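Path and edge tips from the Endport open day

The Candilier depot at Endport opened its yard in October to show the small delivery and sweeping robots it runs on shared paths. Most of the talk was about wheels and batteries, but the crew who look after the routes had plenty to say about asphalt, grass and hedges. I wrote down what would suit a driveway or a side path at home.

Sweep before you inspect. Loose grit hides soft spots, and it also makes small wheels slip, whether they belong to a robot or a wheelie bin. Use a stiff broom and work from the high side to the low side.

Cut the grass edge with a half-moon edger, standing on a board to keep the line straight. A string trimmer is fine for upkeep between cuts. The demonstration machine read long blades as an obstacle and stopped 23 centimetres short of them. 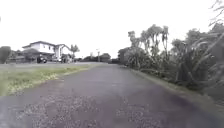

Where the top layer has started to break up, brush out anything that moves and let the area dry for 48 hours. Cold-mix patch is good for holes. For shallow wear, a brush-on sealer does a neater job and costs less. Keep the sealer off concrete kerbs, as it stains.

Strappy plants such as flax should be cut at the base, one leaf at a time. Trimming the tips leaves brown ends and the leaf still hangs over the path. Old cabbage tree leaves wrap around axles and mower blades, so pick them up by hand before mowing.

The Gorance sweeper they ran for us cleared a six-metre strip in one pass but left the corners. Those still need a hand brush.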